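**Nave de Virno: cómo queda el trabajo con toallas a partir de ahora**

10 de mayo de 2018

Desde enero, una parte del equipo de preparación textil de Rellano dedica la jornada a enseñar a las máquinas a manejar toallas. El trabajo consiste en tomar la pieza con una pinza de mano, levantarla, llevarla a su sitio y soltarla. Cada repetición queda grabada y sirve después para ajustar el programa de los brazos que se instalarán en la línea de doblado. El objetivo acordado es de 3262 repeticiones válidas antes del verano. Llevamos 1330.

Varias personas de los turnos de mañana y tarde han preguntado qué significa esto para su puesto. Resumimos lo que se explicó en la reunión de Virno y lo que sigue sin decidir.

**Lo que cambia**

El doblado de toalla pequeña pasará a la línea nueva, que se llama Sinon en los planos y en las hojas de turno. Los brazos harán la recogida y el primer pliegue. El segundo pliegue, la revisión de costuras y el apilado siguen siendo manuales, al menos durante el primer año. Las sábanas y la ropa de trabajo no entran en esta fase.

Quienes ahora están en doblado podrán pedir uno de estos destinos:

- grabación de tareas con pinza, en turnos de media jornada
- revisión de piezas a la salida de la línea
- expedición, con la misma categoría

Las solicitudes se entregan en la oficina de planta. Tendrá preferencia la antigüedad en la sección, según pidió la plantilla. Amos Holloway, encargado de la puesta en marcha, atenderá las dudas sobre horarios al final de cada turno.

**Lo que hemos aprendido grabando**

La pinza cansa más de lo previsto. Quienes empezaron en enero hacían tandas de 100 repeticiones sin parar y terminaban con la muñeca cargada. Ahora se cambia de persona a mitad de tanda y se alterna la mano. También se ha pedido una pinza más ligera al proveedor, Adams, que todavía no ha dado fecha de entrega.

El otro problema es el propio tejido. El rizo se engancha, cae torcido o se mete entre las almohadillas, y hay que decidir si la toma vale o se repite. Al principio se descartaban todas las tomas torcidas. Desde hace unas semanas se guardan aparte, marcadas como agarre irregular, porque en la línea las toallas tampoco llegan ordenadas. 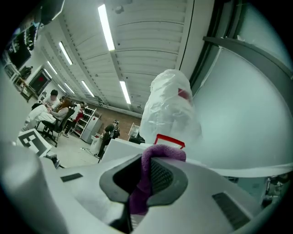 Esa clasificación la hacen las mismas personas que graban, y conviene que siga así. Quien ha pasado años doblando distingue enseguida un agarre que aguanta de uno que va a resbalar – y ese criterio no figura en ningún manual. Hemos pedido que el tiempo de clasificación se cuente como trabajo de la tarea y conste en el parte. La empresa lo ha aceptado para las próximas 500 tomas y después lo revisará.

**Pendiente**

Falta por cerrar el plus de formación para quienes pasen a revisión. Tampoco está resuelto qué ocurre con las grabaciones en las que aparecen compañeros al fondo. La propuesta de la plantilla es que se usen solo para este proyecto y que cualquiera pueda pedir que se retire una toma. La respuesta por escrito se colgará en el tablón de Virno junto con el calendario de turnos.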